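Re: [webshop-devs] Vekeo in-app payments, new fee schedule from April
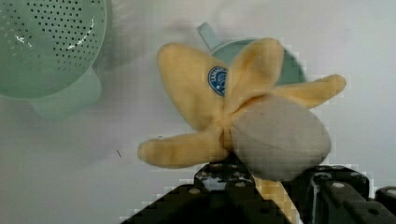

Unora

I read the schedule twice before answering, and I don't see the bargain in it. Quoting the parts I want to argue with:

> Vekeo is dropping the flat fee for small sellers and going to a
> tiered percentage. Under 500 sales a month you pay the low tier.
> For most people on this list that should be a pay cut for Vekeo
> and a raise for us. I've already switched my two apps over and
> the dashboard says I'll save money.

The dashboard says what Vekeo wants it to say. It compares the new rate against the old list price, and hardly anyone on this list was paying list price. If you signed up through the Kocsis plugin you had the partner rate, and that rate goes away the moment you accept the new terms. There's no line for it in the comparison screen. I looked.

My own numbers, for what they're worth. Last month my shop app did 461 sales, so I'd land in the low tier with a bit of room. Total taken was $3,046, mostly sticker packs and phone wallpapers, nothing over ten bucks. On the partner rate I paid $105 in fees. I ran the same sales through the new schedule by hand, and the percentage part does come out lower. Then you add the per-sale minimum, which is in section 2 of the terms and nowhere in the announcement, and the savings are gone. With small tickets like mine the minimum kicks in on nearly every sale. The percentage might as well be zero for all the good it does me.

> Also they finally added wallet payouts, so you can take your
> balance in tokens and skip the bank transfer delay.

Who is asking for this? I mean it as a real question. My hosting bill is in dollars. The payout is priced at "the prevailing rate at time of settlement," and settlement is defined as whenever they process the batch. So they choose the moment and I eat the difference. A bank transfer is slow, but the amount that leaves is the amount that shows up. If somebody here has run token payouts through a full month and can post what they were owed next to what they could spend at the end, I'll read it with interest. Screenshots of a balance going up don't count.

> I think people are being a little paranoid about lock-in. You can
> export your customer list any time.

You can export email addresses. I tried it this morning with a test account. Saved cards don't come with it, and neither do subscription dates or refund history. The help page says a full export is "available on request," and I've put in a request. I've had one auto-reply so far. If you have subscribers, leaving means asking every one of them to type in a card again, and plenty of them won't bother. Call that whatever you like.

On Rekeck, which came up further down the thread: I don't think they're the answer either. Their rate looks good because refunds are billed separately, and chargebacks separately from that. Fine if your customers never change their minds. Mine do. I'd also like to know who is behind the "no fees for the first year" offer and what year two looks like, because the page doesn't say and the sales chat wouldn't either.

What I'm doing for now is nothing. The old terms stay in force until you click accept, as far as I can read them, and the banner can be closed. It comes back each time you log in. I've closed it a lot.

If you already accepted, check whether your partner code still shows under Account, Billing. Mine does. I'd like to hear from someone whose doesn't, and whether support would put it back.

And please, post fees per sale and not as a percent of the total. Percentages are how we all ended up confused the last time they changed this.

Unora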